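Derton Users Board
Cells, Fixtures and Tooling
Thread: Start-of-run rules for tabletop pushing. What do you enforce?

kestrel_lathe
I have been asked to write a one-page house standard for tabletop pushing work and would like criticism before it goes on the wall. Current draft:

1. Board fixed to the breadboard with screws. Clamps are not accepted.
2. All blocks inside the marked start area before the arm is enabled.
3. Rod tip not touching any block at the start of a run.
4. Speed limit of 160 mm/s at the tip with the guard open.
5. Run sheet signed by the person who placed the blocks.

Rule 3 is the one people argue with. My position is that a start in contact gives a preload you have not measured, and the first few readings are then worthless.

mossgate
Rule 1, agreed. Check the screw heads for height as well. We had one standing proud and it marked the tip on every pass along the near edge.

Rule 4, at what payload? A tip speed means little without the force limit next to it. We set both and write both on the sheet.

R_Kuusisto
Rule 3 needs a number. "Not touching" will be read as "I could see daylight". We use 2 mm measured with a feeler strip, and if the strip drags, the arm is backed off and the check repeated. Our sheet also gives the order in which the blocks go down, working from the far edge towards the operator, so that your sleeve does not pass over anything already placed.

Ritva Kuusisto, Huttunen

kestrel_lathe
Taken, I will put the figure in. On order of placement, ours go down in colour pairs along the right of the board, with the left kept clear for travel. The tip comes down near the red star.

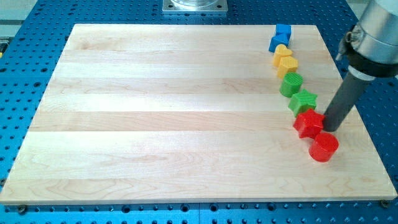 Filed under: Start conditions / Clearances

tobermann
I would fail that against rule 3 as Ritva has it. The tip is close enough to the red star that I could not say whether there is 2 mm or none, and the red cylinder is just below it. Any sideways error on the first move and you have two blocks moving instead of one.

Move the start pose to the clear part of the board and let the arm approach.

mossgate
Disagree with tobermann. If the task is to separate crowded blocks, then a crowded start is the task. Moving the start pose to open board makes it a different test. The standard should say that the clearance is recorded. It should not say where the arm begins.

tobermann
Then it is two standards, one for set-up and one for the test, and the draft mixes them. Rules 1, 4 and 5 are set-up. Rules 2 and 3 belong to the test.

grommet_230
Different point. The light strips and the seams between them run straight across the board. Do you allow people to use them as a position reference? We banned it. Wood moves with the seasons and we had an offset creep in that took most of a week to find. Use the holes in the breadboard, they stay where they are.

kestrel_lathe
We do not allow it, but it is not written down. Adding as rule 6: positions taken from the breadboard grid only.

R_Kuusisto
I would support tobermann on splitting the page. When we did the same for the Fandilent cell, the set-up half stopped changing and only the test half needed a new issue each time. On the speed limit, 160 with the guard open is higher than we permit. What is it based on?

kestrel_lathe
It came from the old Grorko sheet, which gives no source. I will take it out until there is a risk assessment behind it, and the guard stays shut in the meantime.

mossgate
Good. Still not convinced on fixed start poses.

kestrel_lathe
Revised draft, split in two, goes up in this thread on Friday, July 2, 2021. Clearance will be a recorded value with a minimum of 2 mm. Start pose is left to the test sheet. Please send objections to the wording before then.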